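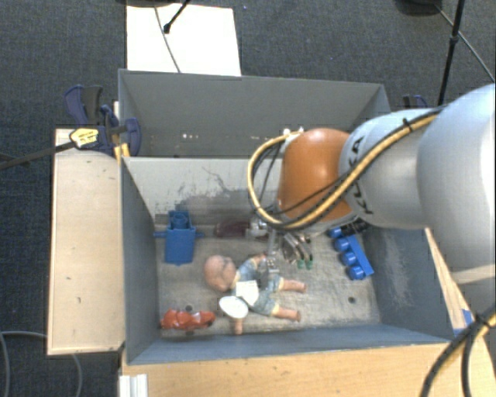 How to wash and dry a soft-bodied baby doll

A doll with a vinyl head and limbs and a stuffed cloth body can be cleaned at home, but the two materials need different treatment. Vinyl tolerates soap and a damp cloth. The body must not be soaked, as the filling holds water and the inside of the head will grow mould.

You will need:

Washing-up liquid
A bowl of lukewarm water
Two white cotton cloths
A soft toothbrush
Bicarbonate of soda
A dry towel

1. Undress the doll and check the body seams, particularly at the neck and hips. Close any gap with a few stitches before going further. If the neck is held by a cable tie, leave it in place.

2. Mix 5 ml of washing-up liquid into the water. Wring the cloth out until it no longer drips, then wipe the head and limbs. Work away from the eyes. Sleeping eyes have a metal pivot on many older dolls, and this rusts.

3. Use the toothbrush on the ears, fingers and toes. Painted eyebrows and lips should be wiped once, lightly, and left alone.

4. For the cloth body, dust the surface with bicarbonate of soda, leave it for 20 minutes and brush it off. Treat single marks with foam only – lift the froth from the top of the bowl and dab it on, then blot with the second cloth.

5. Lay the doll on its back on the towel, away from radiators. Turn it over after a few hours. Do not use a hairdryer: thin vinyl distorts easily and the change is permanent.

Ink marks

Biro sinks into vinyl and soap will not move it. A spot cream containing benzoyl peroxide can fade it over several days. Apply it to the mark only, cover with cling film and check daily. It bleaches the surrounding colour if it spreads. Test the sole of a foot first. Do not use nail varnish remover, which dissolves the surface.

Clothes

Wash cotton garments by hand or in a net bag at 30 degrees. Dark dyes migrate into pale vinyl, so let new clothes go through one wash before they are worn. Felt shoes should be brushed dry.

Sticky vinyl

Tackiness on an old doll is usually plasticiser coming to the surface. Wiping removes it for a time and it will return. Talc hides the feel – it does not cure the cause.

Phúc Đoàn
Updated 11/30/21

We use cookies to remember your settings and measure visits to this site. Accept all | Manage cookies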